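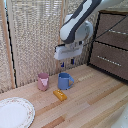 Chapter 7
Learning to Place from Few Demonstrations

7.1 The problem

Chapter 6 dealt with grasping. A grasp has a simple test: the object is either held or it is not. Placing is harder to score and harder to teach. A mug set down on its rim has been released, and a planner that checks only whether the fingers are open will count it as placed. So will a mug that stands upright with its base half over the edge of a plate.

This chapter is about one way of teaching a robot arm to place everyday tableware. The method is called keyed placement. It starts with a small number of human demonstrations, finds the few moments in each one that matter, and learns how the gripper should stand relative to the objects at those moments. The motion in between is left to an ordinary path planner of the kind covered in Chapter 4.

We will follow one study through the whole chapter. It was carried out at the Flundik laboratory and used a single arm with a two-finger gripper, working over a wooden table. The objects were ones you might find in any kitchen: a blue mug with a handle, a smaller pink cup, a plate with a flowered rim, and a small yellow block. No markers were attached to them, and their starting positions changed from trial to trial.

7.2 Why so few demonstrations

A person guiding the arm by hand gets tired, and tired people give poor demonstrations. The Flundik group limited each task to 30 demonstrations. An earlier system, Prumell, had used 300 for the same tasks. Prumell copied the entire path of the hand, including pauses and corrections, and needed the larger set to average these out.

Keyed placement throws most of the path away. For a task such as "put the mug on the plate" it keeps four poses: above the mug, at the grasp, above the plate, and at release. Each pose is stored relative to an object and not to the table. If the plate is moved to another corner, the stored release pose moves with it.

The cost is that the method must know where the objects are. Handles make this easier, as they fix the direction a mug is facing. A plain round cup looks nearly the same from every side, and Section 7.5 shows what this does to the error.

7.3 What was measured

The group ran 812 trials with the learned policy. A trial counted as a success only if the object was upright, fully supported, and still in place after the arm had withdrawn. The first 395 trials used objects that had appeared in the demonstrations. The rest used objects of similar shape that had not. The two sets are reported separately, and you should be wary of any study that combines them.

All trials were logged with the Zusitz recorder, which stores the joint angles and the camera image under one clock. Readers who want to work through the exercises will need the log format given in Appendix C. The format changed in May, and the tables in this book follow the revision of 7th August.

Before reading on, review the definition of a relative pose in Section 3.2. Section 7.4 begins with the choice of the four poses and how they are found in a recorded demonstration.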